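Filed under: Around the Table, Paper & Tape
5 min read

Paper, Tape and a Wicker Basket

I have been meaning to put up a gallery page about brown paper tables for ages, and the notes kept growing while the photos didn't, so this has turned into a lot of me talking and then a picture at the bottom. Scroll if you like! I won't know.

I love a table covered in brown paper. I love it more than a tablecloth, more than oilcloth, and way more than those clear plastic sheets that my grandmother had, the kind that stuck to your arms in summer. Paper makes a big table look like it's ready for something. You can write on it, you can set a hot glue gun down on it (on its stand, please), and when it gets ugly you roll the whole thing up and start again.

My first one was 72 inches long and covered in what I thought was brown paper and was in fact grocery bags, cut open and flattened. It looked fine from the doorway. Up close you had folds everywhere and a row of handles down one side. If bags are what you've got, use bags, but put the printed side down and iron them on low first. Yes, I ironed grocery bags. My sister still brings it up at Thanksgiving.

These days I buy it on the roll from Ullov, a little packaging supply place that will sell you a single roll without making a face. I go for the heavier weight. The thin stuff is cheaper but it tears the minute you lean an elbow on it, and every tiny crumb underneath shows up as a bump. Wipe the table before you paper it. Then wipe it again, you missed some.

A new roll wants to curl back up, and you have to let it know who's in charge. I unroll mine the night before, flip it so the curl faces down, and weigh the ends with cookbooks. By breakfast it lies pretty flat. If you're in a hurry you can pull it over the edge of the table as you go, the way you'd curl a ribbon, only gently and in the opposite direction.

Now, the tape! Blue tape on brown paper is one of my favorite color combinations in the world and I will hear no arguments. I started taping lines because I was tired of projects sliding into each other. Beads drifting into the buttons, seed packets getting mixed up with the labels for some other tray of seeds. A grid fixes most of that. Every box has its own pile, and if somebody calls you to the phone you come back and it's all still where you left it.

Some things I've picked up from doing it wrong:

Do the long lines first, all of them, and then the short ones across. I used to work box by box and ended up with a sort of staircase.

Don't pull the tape tight. It shrinks back a bit after you let go and you'll get puckers along the line. Lay it down loose, press in the middle, then smooth out toward the ends.

Mark both edges of the table before you start. I use a pencil tick at each side and aim the tape from one to the other. Eyeballing works for the first line, and by the fourth you've got something that leans like an old barn.

You get one try at peeling it. Painter's tape comes off a wall beautifully but it'll take the top layer of the paper with it, leaving a fuzzy stripe. If a line goes crooked I leave it alone. Nobody who has come to my house for craft night has ever brought a ruler.

Colors other than blue are fine too, I guess. I tried green one April for a seed swap and it disappeared completely under the seedlings. Masking tape is nearly the same color as the paper, so you can hardly see where your boxes are, especially after supper with the lamp on. Blue shows up in any light.

Then there's the question of what goes on the paper, and this is where I get to talk about baskets. A plain woven wicker basket looks so right on brown paper. They're both that warm, tan, slightly scruffy kind of thing. I've tried bowls (too shiny, and they leave rings if you've just rinsed them) and I've tried a tin tray, which sounded like a drum kit every time anyone dropped something in it. Wicker is quiet. It's light enough to move with one hand when you need the space, and if it sheds a bit of straw, well, it's on paper.

Put it in a corner. I know the middle of the table is where a centerpiece is supposed to go, but the middle is where you need to work! In the corner it's out of the way of your elbows and it still does its job of making things look friendly. Just check it isn't poking out over the edge, because a hip will find it.

And don't fill it. I used to heap mine up like a harvest festival, and then the apples at the bottom went soft and I didn't find out until I smelled them. A couple is plenty. Two apples in a basket look like somebody's about to eat one, which I like a lot better than a pile that looks like it's waiting to be painted. If you're going to keep them out for more than a few days, turn them over now and then, and line the basket with a dish towel if the weave is rough on the skins.

Piroska Oláh asked me on the last post what I do with the paper afterwards. Clean parts get cut up for wrapping. The taped parts I save for under the cat's dishes, tape and all, and whatever's left over with glue on it goes in the trash. I've kept exactly one whole sheet, from a birthday, because everybody had written on it, and it lives rolled up behind the coats.

OK, that's enough out of me. Brown paper with a blue tape grid, and the wicker basket in its corner with two apples: 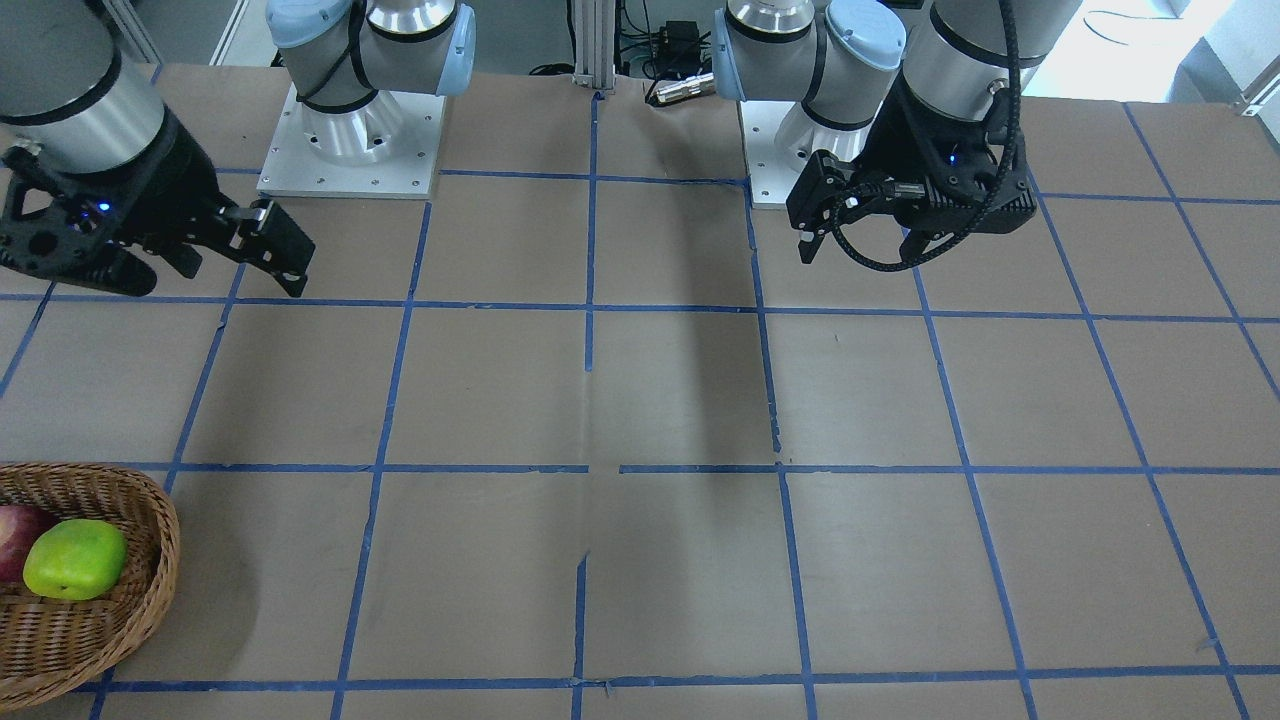
Livier: I'm with you on the heavy paper, but have you tried taping the underside too? I fold the long edges under the table and run one strip along the bottom, and it stops that creeping thing where the whole sheet is three inches to the left by lunchtime. Also my apples go in the fridge and the basket gets lemons, they last so much longer out on the table. Going to try the pencil ticks this weekend, my lines are terrible.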